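Visit to the Griltard frame and print works, Monday

The Griltard works makes picture frames and canvas prints for hotels and offices. Efren Dela Peña, the production manager, met us at the loading door at 8 a.m. and took us through in process order.

Molding arrives in bundles and rests for 2 days in the conditioning room before cutting. Two miter saws feed the joining bench, where corners are glued and pinned. The shop turns out 970 frames on a normal shift. Thin black profiles account for most of the order book, and abstract prints go into nearly all of them.
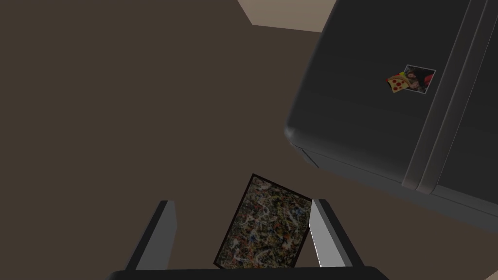
Glass and acrylic are cut in a separate bay. Habibur Bepari runs the sheet cutter and keeps the offcuts sorted by thickness. A full changeover from glass to acrylic takes 70 minutes, mostly cleaning.

Packing was the weakest section. Corner protectors were short that morning and a Brernis order of 2,000 pieces was waiting on them. Dela Peña expects a second supplier to be approved by October.

Visitor parking is on the Bañuelos side. Safety shoes are required past the office.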